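She has been packing homewares at Eltano since the shed had one roller door, and she still calls the new arm "the young fella", fondly enough, over a cuppa that goes cold while she talks.

"I used to lift 800 pieces a shift, bowls mostly, and my wrists knew every one of them," she says.

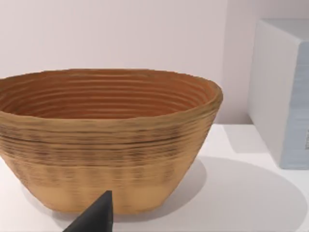 These days she looks after two benches and teaches the newer staff (she loves that part!), though she does miss the chatter down the line. "My hours stayed the same, and I sleep better. Ask me again in November."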